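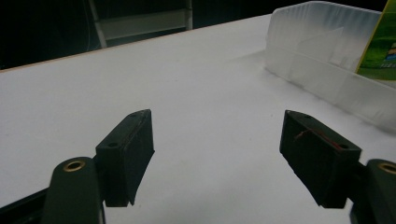
Next year's equipment list is finally taking shape, and we couldn't be happier to share where Clavatura has got to! The plan covers hand-held grippers, tables and bins for the Leltent packing bench, with 886 pounds set aside for the first round. Spending starts with the parts that touch things: finger pads come first, and the black pads either side of this stretch of white table show why -- a thin red line across one, faint scuffs on the other. We've put down 14 spare pairs. The frosted bin stays on the list as well, being cheap, light and easy to stack.

Posted December 27, 2020

Bins and tables were the easy part. Grippers took three long evenings and a great deal of tea, mostly spent deciding how many we could run side by side.

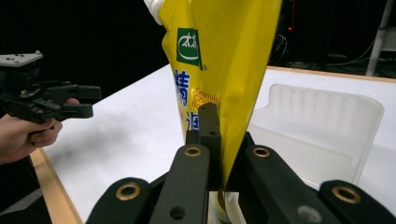 Buying in pairs is our favourite decision so far. One gripper on its own keeps a bench ticking over, but two let you try different grips on the same job, and we learn so much faster that way. Soft packets are the big test for any pad we pay for, and a glossy yellow pouch pinched down to a point, with a second gripper held ready at the left, is just the sort of work we're budgeting around. Each gripper comes to 242 pounds from Lungu, brass rings and all, and we've allowed for three.

We also asked Bundetti for a price on softer pads. They quoted 37 pounds a set, so one set goes in now and more can follow in March if we like them.
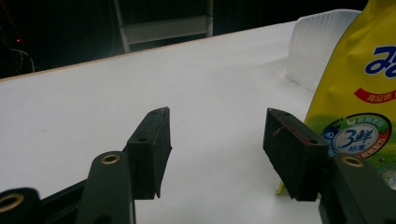

That leaves 123 pounds for spare pairs and bins, and the spares will eat most of it. Lighting can wait for the second round, as can a bigger table (we'd love one!). If you're pricing up a bench of your own, do write in and tell us what you put at the top of your list.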